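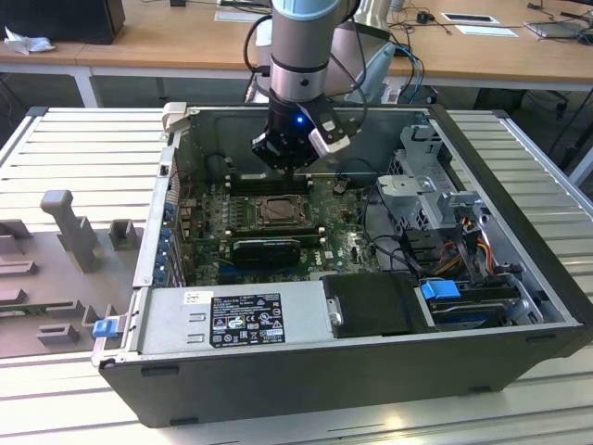

Ulises Bustos

Business > Recycling > Trostbridge

Siline has stopped its robot line for stripping old desktop computers after an arm kept pressing into the board instead of stopping above it. The fault was logged on 25/06/2026.
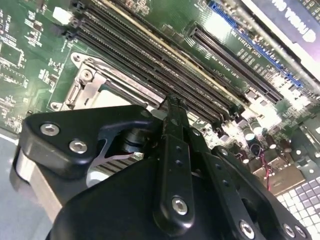

The company blames a bad height setting and says no one was hurt. Maybe so. It blamed a setting in May, too. Vaida Rozīte, who runs the line, would not say how many boards were scrapped or who signed off on the restart.
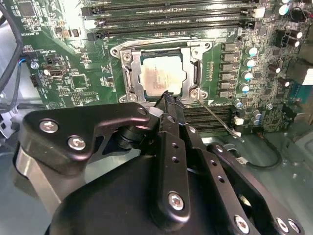

The gripper over a processor and its metal retention frame.

30 shares | 2 comments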